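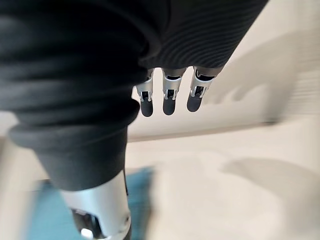
Workshop Tips

Looking After Fabric Sleeves and Covers

A black fabric sleeve is a fine thing until it meets sawdust, at which point it becomes a grey one. Most of us own a few covers of one sort or another by now, and most of us treat them worse than the tea towels.

Start with the folds. Soft cloth bunches up above a cuff and every roll in it is a shelf for grit. Once a week (I do mine on Monday, when enthusiasm is low anyway) pull the sleeve out straight, brush downwards with a soft clothes brush, then let it settle again. Always have the power off first. Cloth near a moving joint has a way of going in and not coming out.

Ribbed fabric wants different handling. Brush along the ribs, never across, unless you enjoy pushing fluff into the grooves and spending the evening with a bit of sticky tape. A vacuum on its lowest setting is good too - put an old stocking over the nozzle if there are small screws in the neighbourhood.

For bare metal below the cuff, a dry cloth will do. Spray polish creeps upwards into the fabric and leaves a tidemark that no one at Moltwood market has ever sold me a cure for, though I have bought 2.

Rubbery pads of any kind get a wipe with a barely damp cloth and no soap. Soap makes them slippery, and then you find out what they were holding.

If a cover can come off, read the label before you wash it. Mine went in at sixty and would now fit a rolling pin.

Next in Workshop Tips: getting glue off things that aren't meant to be glued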